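Ticket 313 – Mulo tracker: left gripper pose jumps when both markers are in view
Opened by: Emiliano Robles
Component: perception / marker tracking
Status: open, workaround found

Hi Sebastião, me again! The left gripper pose is still jumping on the new Mulo build. I get a nice smooth track for a while, then it flips over as if the cube had turned around, and a few frames later it flips back. The right one behaves. I ran the table task with the thin wooden strip first, both grippers held low over the round table, and went through the log with the Kadlec viewer.
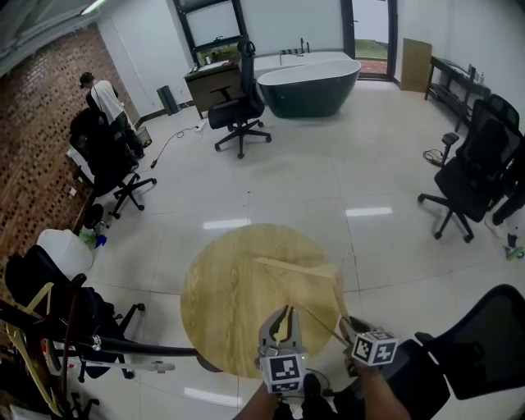
The flips come in bunches, and the worst bunch is between frames 313 and 346. Detection never drops out in there, so I don't think we're losing the marker – the solver just keeps picking the other of its two possible poses. Reprojection error for the two is nearly the same, which is probably why the old threshold doesn't catch it.

Things I tried: recalibrated the camera (no change), went back to the old Cosow filter (smoother, but it lags like crazy), and set the history window to 10 frames in the config. That last one helped a lot! Then I moved on to the hanger task at the coat rack, with the same config and no restart. 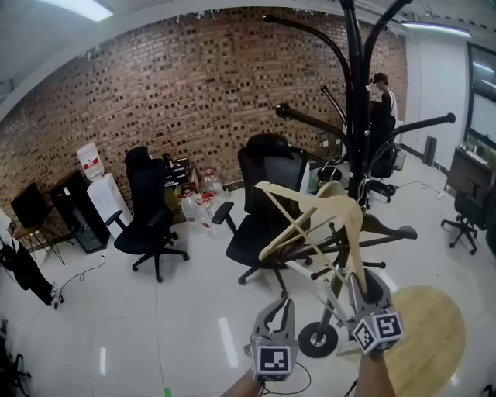

Comments (2)

Sebastião Magalhães, 4:10 pm
Nice find on the window. Can you send me the raw log for the hanger run too? I want to replay it with the solver seeded from the previous pose. I have that on a branch already, it only needs a flag.

Emiliano Robles, 4:32 pm
Uploading now – it's over 58 MB, so give it a minute. I left the window at 10 and turned smoothing off so you get the ugly version. Tell me which branch and I'll run the strip task on it tomorrow morning.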